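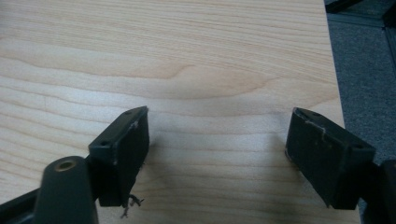 Callus project, bench notebook
January 2021
Written up by Ewan Jardine, with interruptions

Back at the bench after the break. Everyone has forgotten at least one password. Wayne has forgotten where we keep the hex keys, which would be worrying except that he is the one who moved them.

For whoever inherits this notebook next term: Callus is our entry for the Lusmont student manipulation contest. Two hand-held grippers, one person, a table, and a set of objects the organizers picked with what I assume was malice. We record ourselves doing the tasks by hand and train the policy on the recordings. The name was Morag's idea. It was going to be Idodness, but that was taken by our first attempt, which we do not discuss.

State of things

We have more than 600 usable demos from before the break. The plan says 2,000. I wrote the plan in October, when I was a different man.

Lewis wants it noted that "usable" is doing a lot of work in that first sentence. Noted. He went through a batch at home over the holidays and threw out every one where the person paused for longer than they moved. He says I am the worst offender. I say I was thinking. He says the policy has learned to think too, and that it is very good at it, and that it would be nice if it picked something up now and then.

Pads

Spent the first half hour looking at finger pads instead of recording, and I'd do it again. The edges are worn on both sides, pale scuffs at the tips, and there are frayed bits showing at the bottom. The right one has a long whitish streak down the inner face. I rubbed at it with a thumb and then decided that rubbing at it with a thumb was not a maintenance procedure.

Question is whether we re-cover the pads now or wait. Arguments so far:

Morag says now. Her view is that a fresh surface grips differently from a tired one, so every demo we add on the old surface is one we may regret.

Lewis says never. Train on worn pads, compete on worn pads. He is already calling it domain consistency, and I can see it turning up on a slide.

Nayara says to measure first. Very irritating of her. She has a spring scale and a plan: pull a flat piece out of the closed jaws, write down where it slips, do it with these pads and then with the spares. Ten minutes of work that would have saved us a forty-minute argument, had she arrived forty minutes earlier.

Wayne had no view on the pads but did want to know if there was any coffee.

Decision: Nayara's test first, then argue again with numbers. Spares are in the Dunbar tin on the second shelf. (It used to hold shortbread. It still smells of shortbread. Nobody is to eat the pads.)

Empty-table check

Before any objects come out we now do a dry pass: grippers over bare wood, jaws open, hold, close, open again. I resisted this for weeks on the grounds that it was boring. Then in December we lost an afternoon's recording to a width reading that said the jaws were closed the entire time. The policy trained on that batch did everything with its mouth shut, so to speak. It pushed things. It was quite good at pushing things.

So, dry pass every time. It also gives us a clean stretch of table for the tracking, which brings me to the grain. I had worried that a wood top would be too plain for the tracker to hold on to. It seems fine. There are big swoops and ovals in the figure, and Nayara reckons that's more than enough texture as long as the light stays soft. She would still prefer a printed mat. I'd prefer not to iron a printed mat before every session, as we did last spring.

Also: do not write on the table. There is a faint dotted line on it that might be pencil or might be a scratch, and I've asked everyone and everyone has looked at the ceiling.

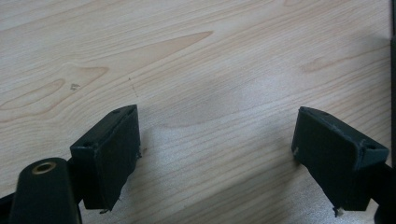 Task 4: shelf and board

This is the one that's been beating us. Two objects, a corner shelf and a small green perforated board. The operator has to pick up the board, bring it over, and lay it on the shelf without shoving the shelf across the table. Easy with fingers. With two stubby jaws on each hand, it's like trying to put a stamp on an envelope while wearing oven gloves.

What we know about the shelf: it's a quarter circle, dark gray metal, with low lips on the two straight sides and curved slots right through the flat part. The lips are the friendly bit, since you can pinch one. The slots are the unfriendly bit. If the corner of a pad finds a slot, the shelf comes with you when you leave.

What we know about the board: it's thin, it's flat, and it lies on the table as if glued there. Three approaches tried so far.

Morag's: drag it to the table edge, pinch the overhang. Reliable, slow, and she got it 10 times out of 11. The miss went on the carpet and we all watched it go.

Wayne's: press down on one side with the left gripper and catch the other side with the right. Very fast when it goes right. When it doesn't, the board shoots off, and Wayne says "ah."

Mine: tip it up against the lip of the shelf and grab it from there. I thought this was elegant. Lewis timed it and asked if I was all right.

We're going with Morag's. The rules give no bonus for style (I checked, twice) and the policy copes better with one dull method than with three exciting ones. All demos of Task 4 from now on: edge drag, right hand for the board, left hand steadies the shelf by a lip. If you feel inspiration coming on, put the grippers down and take a walk.

Starting layout for this task, agreed and not to be improved upon: shelf slightly left of center with its point away from you, curve toward you. Board to the right of it, at a slant, and change the slant every take. Lewis's reasoning is that if the board always starts at the same angle we will have trained a very expensive machine to do one thing at one angle, and we already have me for that.

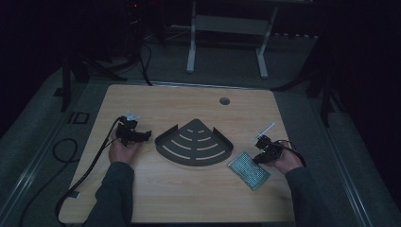
Cables remain the enemy. The left one wants to lie across the work area, and the right one likes to loop up behind the hand and then tug at the moment you need a steady wrist. Morag tried routing the left cable up the sleeve and it was fine until she needed to scratch her nose. Nayara thinks we should hang both from overhead with a bit of slack. Wayne proposed the grommet hole at the back of the table, and we spent a while on that before someone pointed out that the cables would then come up at the far end and cross everything we own.

For now: check that the slack falls off the side of the table before each take, and whoever isn't operating watches it. If it creeps in, call stop. Don't reach in and fix it yourself. We have one demo from December with three hands in it, and I don't want to find out what the policy makes of that.

Dark sleeves are staying, by the way. Lewis turned up to one session in a yellow rain jacket and the hand segmentation fell over. He has been told.

Numbers and grumbles

Recording went slower than hoped. Most of the session was the pads discussion, the dry pass, and getting Wayne to unlearn the pressing method, which his hands keep doing without asking him. By the end he was doing a decent edge drag with the look of someone eating plain rice.

Two takes spoiled by the shelf following the pad out. In both, the left jaws had closed over the lip and partly over a slot. Suggest gripping nearer the pointed corner, where the slots are shortest. Morag tried it a few times and the shelf stayed put, though she has steadier hands than the rest of us, so I want to see Lewis do it before I believe it.

One more thing, which I'm writing down so I can't pretend I forgot. The contest rules say objects "may be substituted with similar items." Nayara read this out in a pleasant voice at the end of the session, while people were putting their coats on. Similar how? A different shelf? A square one? She has written to the organizers. Until they answer I am choosing to read it as a typo.

To do

Nayara: slip test, old pads against spares. Put the readings in here and not on the back of your hand.
Lewis: script that flags long pauses during recording, so we can be insulted on the spot.
Morag: ten clean edge drags as reference takes, shelf gripped near the point.
Wayne: return the hex keys to where they were. If you liked the new place better, write the new place down.
Me: revise the plan. Find out if the room is free on the later evenings. Buy coffee.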